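양팔 기어 조립 데모 수집, 에피소드 길이와 실패 구간 처리
게시판: 모방학습 / 데이터 수집
답글 6

tapsell_k
Tapsell 셀에서 기어 조립 태스크를 텔레오퍼레이션으로 모으고 있습니다. 현재 1,937개 에피소드이고 제어 주기는 30Hz입니다. 학습은 액션 청킹 계열이고 청크 길이는 100 스텝입니다.
문제는 삽입 직전 구간입니다. 조작자가 구멍과 축을 맞추느라 멈칫하는 프레임이 많아서, 정책도 축 위에서 정지한 채 빠져나오지 못합니다. 정지 구간을 잘라내는 게 맞는지, 실패한 시도까지 남기는 게 맞는지 의견 부탁드립니다.

oranuch_t
정지 프레임은 자르세요. 관절 속도 임계값으로 걸러내고 액션을 다시 샘플링하면 됩니다. 저희는 300개만 정리해서 다시 돌렸는데 축 위에서 멈추는 현상이 눈에 띄게 줄었습니다. 관측 히스토리를 한 프레임만 쓰면 정지 상태와 출발 직전 상태가 구분이 안 됩니다.

Keegan Faulkner
일괄 삭제는 반대합니다. 그리퍼를 닫는 동안에도 팔 관절 속도는 0에 가깝습니다. 관절 속도만 보고 자르면 파지 구간이 통째로 날아갑니다. 그리퍼 폭 변화량을 조건에 같이 넣어야 합니다. 그리고 히스토리를 늘리면 이번에는 직전 액션을 그대로 베끼는 문제가 생깁니다.

oranuch_t
그리퍼 폭은 당연히 조건에 넣었습니다. 빼먹고 적었네요. 히스토리 건은 저희 쪽에서는 재현되지 않았습니다.

wanpen_n
실패 시도는 남기되 복구까지 이어진 것만 쓰는 편이 낫습니다. 기어를 떨어뜨리고 끝난 에피소드는 별도 폴더로 빼고, 축에 걸렸다가 살짝 들어 다시 넣은 에피소드는 학습에 포함합니다. Vustcombe에서 넘겨받은 세트는 성공분만 1,000개였는데, 첫 시도가 어긋나면 정책이 그대로 눌러버렸습니다.
초기 배치도 확인해 보세요. 기어 위치가 매번 비슷하면 개수를 늘려도 소용없습니다.

tapsell_k
복구 에피소드는 따로 태그를 달지 않았습니다. 로그에서 힘 추정값으로 골라낼 수 있는지 보겠습니다. 지금 쓰는 절차는 이렇습니다.

1. 초기 배치
천을 펴고 원판과 기어를 놓습니다. 원판 방향은 에피소드마다 바꿉니다. 홈 자세로 복귀한 뒤 기록을 시작합니다.

2. 파지와 접근
그리퍼로 기어를 집어 축 쪽으로 옮깁니다. 멈칫거림이 시작되는 자세가 대략 이쯤입니다. 오른팔이 기어를 물고 있고 축은 아직 비어 있습니다.

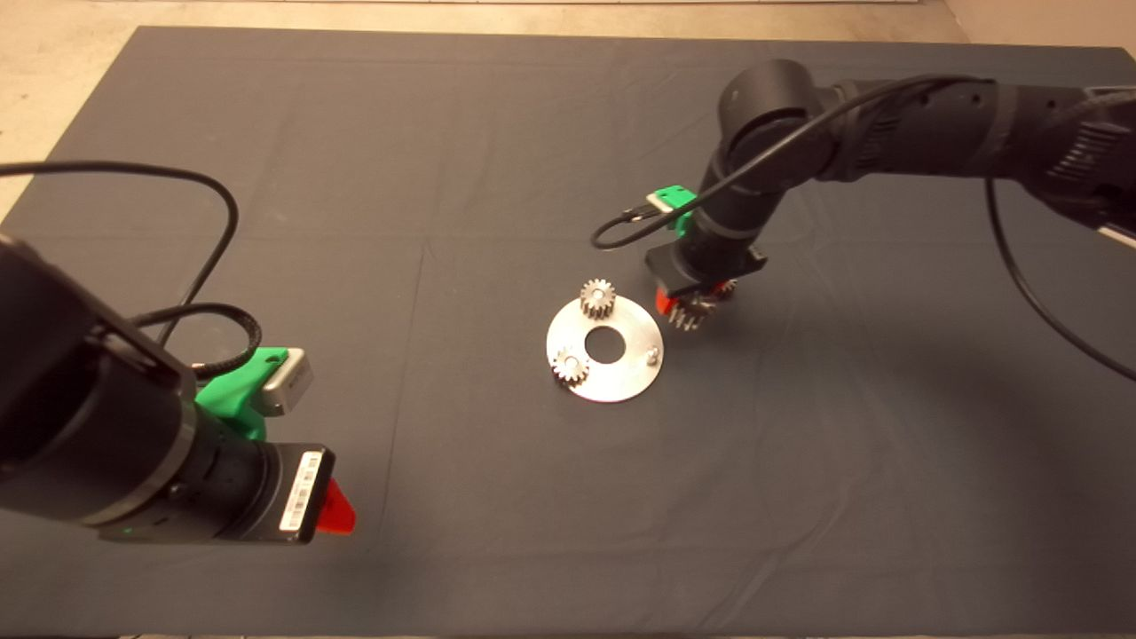 3. 삽입과 해제
기어가 바닥까지 내려간 뒤 그리퍼를 열고 위로 빠집니다. 해제 후 15프레임을 더 기록하고 종료합니다.

4. 판정
조작자가 페달로 성공/실패를 입력합니다. 애매하면 폐기합니다.

Keegan Faulkner
2번 자세면 헤드 카메라만으로는 축과 기어 구멍의 높이차를 읽기 어렵습니다. 조작자가 망설이는 것도 같은 이유일 겁니다. 조작자에게 어떤 영상을 띄워 주나요? 정책 입력에 없는 시점을 조작자만 보고 있으면 데이터를 아무리 잘라도 안 맞습니다.

wanpen_n
4번도 걸립니다. 애매한 걸 폐기하면 복구 사례가 제일 먼저 사라집니다. 성공/실패/복구 후 성공으로 나누고 원본은 남겨 두세요.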